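売場什器・通路 安全点検表(コメント欄付き)
対象:Tenska 1階 食品・日用品売場、バックヤード通路
点検時期:11月 開店前
判定:○=良 △=要観察 ×=要是正

1. 通路・床面
1-1 主通路に台車、空箱が置かれていないか ○
1-2 床材の浮き、めくれ、段差 △
コメント:日用品側の入口から入ってすぐの継ぎ目に浮きあり。つま先が掛かるほどではないが、前回より広がっている。次回も同じ位置を確認する。
1-3 床の濡れ、こぼれ ○
1-4 入口マットの端の反り ×
コメント:右側の角が反っている。裏面テープを貼り直しても戻る場合は交換。マットはSkindelに在庫確認中。

2. 陳列棚
2-1 支柱の傾き、ぐらつき ○
2-2 棚受けの爪が奥まで入っているか ×
コメント:調味料棚の3段目、左奥の爪が半掛かり。その場で商品を下ろして掛け直した。棚替えの後は担当者が手で押して確認すること。
2-3 棚板の変形 ○
2-4 最上段に重量物、ガラス瓶を置いていないか △
コメント:酢の大瓶が最上段に残っている。中段へ移す。
2-5 棚前面からの商品のはみ出し ○
コメント:菓子棚、飲料棚とも問題なし。袋菓子は詰め込みすぎると手前の袋が落ちやすいので、補充時に入る分だけ並べ、残りはバックヤードへ戻す。
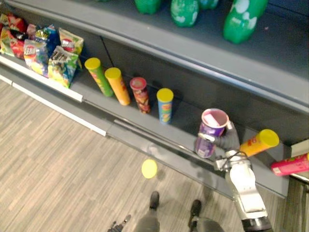
菓子棚下段。袋菓子と筒型容器の菓子、上段は緑色のボトル。

2-6 値札レールの割れ、角の出っ張り △
コメント:冷凍ケース横のエンド棚で1か所割れ。透明テープで仮補修済み。Hukitlow製レールの手持ちがないため発注する。

3. 消火・避難
3-1 消火器の位置表示が見えるか ○
3-2 消火器の前に物を置いていないか ×
コメント:バックヤード側の消火器の前に折りたたみコンテナ。前回と同じ指摘。床に区画線を引くことを提案する。
3-3 避難口誘導灯の点灯 ○
3-4 避難通路の幅は店内基準の800mm以上あるか ○
コメント:催事台を出す週は必ず測り直す。目測では不可。
3-5 非常口の扉が内側から開くか ○
コメント:開閉時に下部のこすれ音あり。動作に支障なし。

4. 電気
4-1 延長コードの床這わせ ×
コメント:催事台の照明用コードが通路を横切っている。モールで覆うか、壁側の電源に変更。開店前に一旦撤去した。
4-2 プラグ周りのほこり △
コメント:飲料ケース裏。清掃を依頼済み。
4-3 分電盤の前の空き ○

5. 脚立・台車
5-1 脚立の開き止め、滑り止めゴム △
コメント:小型脚立のゴムが1か所薄い。使用は続けてよいが、次回は交換前提で見る。
5-2 脚立の耐荷重表示(100kg)が読めるか ○
5-3 台車の車輪、ストッパー ×
コメント:Yuanの台車1台、ストッパーが利かない。使用禁止の札を付けて荷捌き場の奥へ移動。
5-4 台車の積載高さが目線を超えていないか ○

6. 総括
×は5件。うち2-2は点検中に処置済み、4-1は仮処置のみ。残りは今月中に対応し、処置日と処置者を欄外に記入する。△は次回点検で再確認。
前回の点検表は事務所の青いファイル。今回分はその前に綴じる。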